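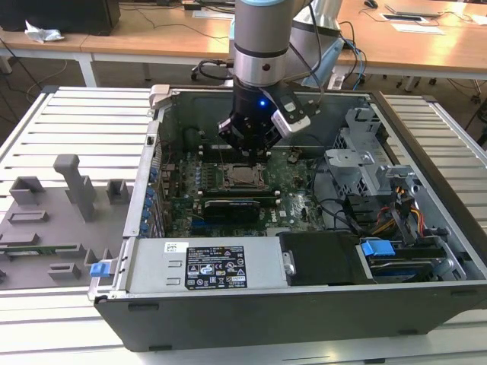

What makes a material worth recovering from something that has been thrown away? A material is worth recovering when the cost of collecting it, separating it and cleaning it is lower than what a buyer will pay for it, once you have also counted what it would have cost to bury it.

Topics: Materials and Society > Chapter 8 > Waste as a Resource

I like to begin this chapter by asking students to go home and look in the drawer. You know the one I mean (every household has it, and mine is in the hallway under the phone books we no longer receive). In it there will be a charger for a phone long gone, a torch that doesn't work, a tangle of cords, perhaps a camera, and a few batteries of uncertain age. Geologists would call that drawer an ore body, and quite a rich one too! The copper in those cords is far purer than anything you could dig out of a hillside, and it has already been mined, smelted, drawn into wire and driven to your house.

So why is it still sitting in the drawer? That is the puzzle we'll be working on together for the next four sections, and I'd ask you to be patient with it, as the answer wanders through chemistry, economics and a fair bit of ordinary human behaviour before we get anywhere near a recycling plant.

Let's start with the idea of concentration. A mining company cares a great deal about grade, meaning how much metal there is in each tonne of rock. Discarded goods have a grade as well, but they have a second property that rock doesn't, and we'll call it scatter. A tonne of copper wire in one shed is a treasure. The same tonne spread over 500 hallway drawers is, for practical purposes, lost until somebody goes to the trouble of gathering it up. When the town of Brirkgate ran its first kerbside collection for small appliances, the organisers had budgeted generously for sorting and hardly at all for fuel, and they had to redo their sums by January.

Then there is mixture. Our grandparents' kettles were mostly one metal, and a scrap dealer could judge them by weight and colour from across the yard. Modern goods are layered, glued, plated and soldered, so that a small amount of something valuable is held tightly inside a large amount of something cheap. Hortensia Valdebenito, whose study of the Hostgate scrap yards we'll read in Section 8.2, compares it to getting the eggs back out of a cake, and I've never found a better way of putting it.

Key terms for this chapter: grade, scatter, mixture, recovery rate, downcycling, embodied energy.

Before you go on, write down three things you have thrown out this month and, beside each, the material you think made up most of its weight. Keep the list somewhere handy. We'll come back to it when we reach the mass balance exercise on page 606, and you may want to change an answer or two by then.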